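Play kitchen food that doesn't look like a toy aisle exploded?
Forum: Playrooms and Pretend Play

tealeaf_mom
OK so I am redoing the little pretend cafe corner before December and I want to keep it calm. White table, soft colors, maybe 4 pieces out at a time and the rest in a bin. Last year I bought the Ustetti bakery box and my kids loved it for one afternoon, then it was all under the couch. What are people buying that still gets played with? Squishy or hard? I have 30 dollars and a very small closet.

gravel_and_glue
Squishy, all the way. We had the wooden stuff from Fosis and it is pretty, but have you ever stepped on a wooden croissant at six in the morning? Also the squishy ones have texture and my youngest will sit there just poking at a roll forever.

porchlight77
Going to disagree with gravel here. Squishy food gets grimy so fast. Anything with bumps or folds in it holds crumbs, dog hair, glitter, you name it, and then you're picking at it with a toothbrush. Hard plastic goes in the sink and you're done.

gravel_and_glue
I mean, I wash ours in a pillowcase and it's fine? It does take forever to dry, I'll give you that.

tealeaf_mom
Hmm, I do have a dog. Does the color hold up on either kind? The Ustetti strawberries went sort of gray on us.

noodlebin
Color depends on the brand way more than on the material, I think. My Navis set has been chewed, sat on and left on a sunny windowsill and it still looks good. What I'd really spend on is the dishes! One nice plate and one mug make even odd-looking food feel like a meal. My kids will fight over a plate before they fight over a pretend donut.

porchlight77
Yes to the plate thing. A plate with a raised rim too, so the food doesn't roll off when somebody "serves" you at full speed.

tealeaf_mom
Oh I like that. I was going to skip dishes completely and let them use old lids. So what colors, if the table is white? I don't want primary colors but I also don't want everything beige, that's just sad.

noodlebin
Pastels on white, with one loud thing. I went lavender for the plate and light teal for the mug, and the orange stripes on the pumpkin keep it from looking washed out. The bumpy pale piece is my favorite, no idea what food it's meant to be - my daughter says cauliflower, I say mushroom.
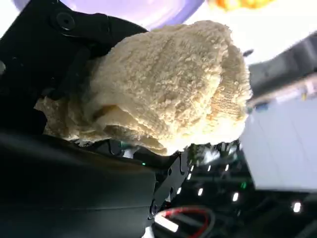 Plate and mug with the pumpkin:

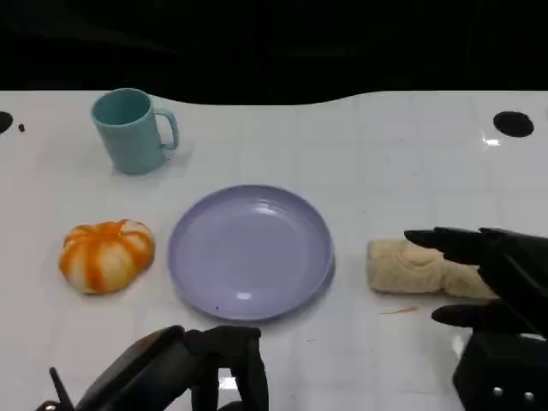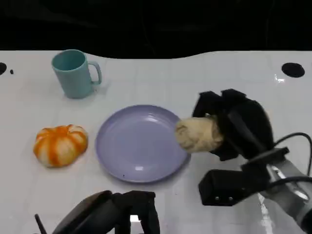 Reply from porchlight77
OK that plate is lovely, and I am annoyed because I just bought four red ones. The bumpy piece is exactly what I was talking about though! All those little nubs! I would be out there with the toothbrush every weekend.

gravel_and_glue
And I would buy it for the nubs, so there you go. Team mushroom, by the way. The striped pumpkin is so cute, I'd leave that on a shelf all fall.

tealeaf_mom
Teal and lavender, sold. I'm going to do the dishes first and add food slowly. Has anyone tried the Čierny cups? The shop near me has them but they look kind of big for a three year old.

noodlebin
They are big. Mine needed two hands for it, and then she wanted real water in it, so think about your floor.

porchlight77
Get a small one. And check garage sales before you pay full price - I got a whole tub of play food for next to nothing, must have been 200 pieces, and gave most of it to my sister. We kept 23 and even that is too many.

tealeaf_mom
Sister is a genius move. I'll hit the sales on our street this month and report back if I find a plate.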